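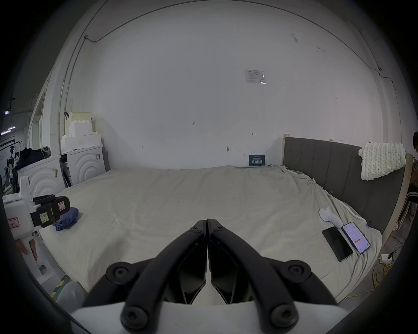 Print | E-mail this post

The Cluto contract and the missing disclosure form

January 16, 2021

The city put the rest of the Cluto documents online last night, and I read them so that I could write this before the council meeting instead of after it. There are 54 pages. A lot of them are the same email chain printed over and over with one more reply on top.

For anyone who hasn't followed this, Cluto is the company that runs the parking app in Wovoncombe. The city signed with them without taking other bids. The city attorney's position is that bids weren't needed because the first year was billed as a pilot, and pilots under a certain amount can be approved by the mayor's office. The trouble is that the pilot had an automatic renewal in it. Once you count the renewal, it goes over the amount.

Mayor Slamet Ngau has said he didn't know about the renewal clause when he signed. That may be true. The clause is in an attachment and the signature page comes before the attachments. But there is an email in the new batch, on page 31 of the PDF if you want to look, where someone in his office asks the Cluto sales rep whether the renewal "kicks in on its own or do we have to do something." The mayor is copied on it. He doesn't reply. Being copied on an email isn't the same as reading it, and I have plenty of unread email myself, but he is going to be asked about it and I would like to hear the answer.

The second issue is Leleo. Leleo is the consulting outfit that introduced Cluto to the city, and it was paid by Cluto for doing that. Our rules say that anyone paid to bring a vendor to City Hall has to file a disclosure form with the clerk. It is one page long and the filing fee is $6. There is no form from Leleo in the documents. There is a cover letter that says the form is enclosed, but the next page is a parking map.

So either the form was filed and lost, or it was scanned badly, or it was never in the envelope. The clerk's office told me by phone that they are "looking into the completeness of the file." I asked if that meant they had the form. They repeated the sentence.

Council member Dirceu Bastos has been the one pushing on this since December. I don't agree with him on much. I thought he was wrong on the fire station and I thought he was wrong on the bus route, and I said so here both times. On this he has asked reasonable questions and mostly gotten back letters thanking him for his interest. He wants the mayor to sit down and answer questions in open session. The mayor's lawyer has offered written answers, with the questions submitted ahead of time.

I have gone back and forth on whether that matters. Written answers are easier to check later. They are also written by the lawyer. If somebody asks in person, "Did you read the email on page 31," and the mayor says yes or no, we have learned something. If the question goes through the lawyer we are going to get a paragraph about the volume of correspondence received by the office. The two sides have been trading letters about the format for longer than the questions themselves would take.

My guess is they end up with written answers and a short statement read out loud, and both sides call it a win.

The money

People keep emailing me to say this is small potatoes. The penalty for a late disclosure form is $500. The penalty for approving a contract without bids when you needed bids is, as far as I can tell, nothing, except that the contract can be voided. If it's voided, the city has to go back to the old meters, and some of those have already been pulled out. You can see the stubs on the sidewalk in front of Li, the noodle place, where people chain their bikes to them.

Last time Wovoncombe voided a contract over bidding was in 2000, and that was for street sweeping. I wasn't living here yet. A reader sent me the clipping, and what struck me is that the rule about disclosure forms was written because of that case. The rule is fairly clear. It says the form has to be on file before the contract is signed, and that the clerk is supposed to check. There is a box on the contract routing slip for the clerk's initials. On the Cluto slip the box is blank.

I don't think anybody is going to resign over this, and I don't think anybody should on what we have now. I've seen people in the comments saying the word "bribe" and I have taken a few of those down. There is nothing in the documents showing that anyone at City Hall got paid. Leleo got paid, by Cluto, and that is legal if you fill out the form.

What I'd like to see from the meeting:

The form, if it exists, with the date stamp on it.

A plain answer on who in the mayor's office asked for the renewal language or agreed to it. The name is blacked out on page 31, and the city hasn't said what exemption it used to do that. I have filed an appeal on the redaction.

A vote on whether the renewal goes ahead. If the council does nothing it renews by itself, which is how we got here.

The meeting is on the city's video page and you don't need to register to watch. To speak you have to sign up with the clerk by noon that day, and you get three minutes. The parking item is near the end of the agenda, after the library roof, so don't expect it early. I'll be watching and will post notes when it's over, probably the next morning if it runs long.

Correction to my last post: I wrote that the app charges a fee on Sunday parking. It doesn't. Two readers sent me receipts, and I've fixed the post.

Share this post (6) | 6 comments | Print | E-mail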